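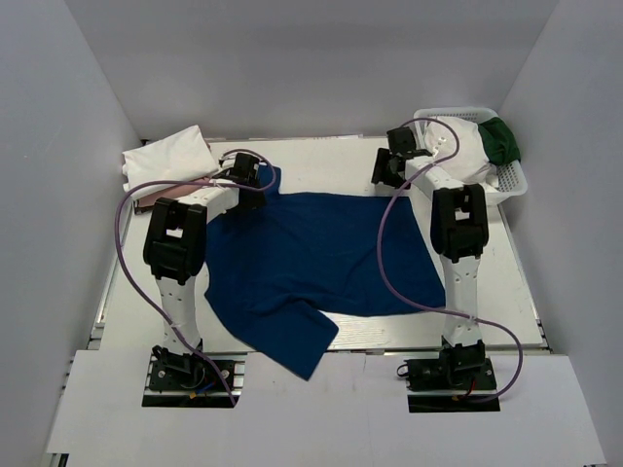
Thread: Moreo sweater wash, worth the money?

ernby_knits
Picked up a bottle for 16 bucks. Label says it stops wool from felting. Has anyone tested that against plain dish soap?

Gönül Bayram
I've used it since December on four navy pullovers. No shrinking, and the color held.

slowspin29
Did you wash one without it? Four sweaters that didn't shrink in cool water proves cool water works.

Gönül Bayram
Fair, but my old soap left them scratchy. These are soft.

Rhydian Parry
Soft could be the rinse. I'd want to see the ingredients – the bottle I looked at just said "wool-safe blend."

ernby_knits
Mine too. Might return it.

slowspin29
Buy a thrift store sweater, cut it in half, wash each half differently. Then I'll listen.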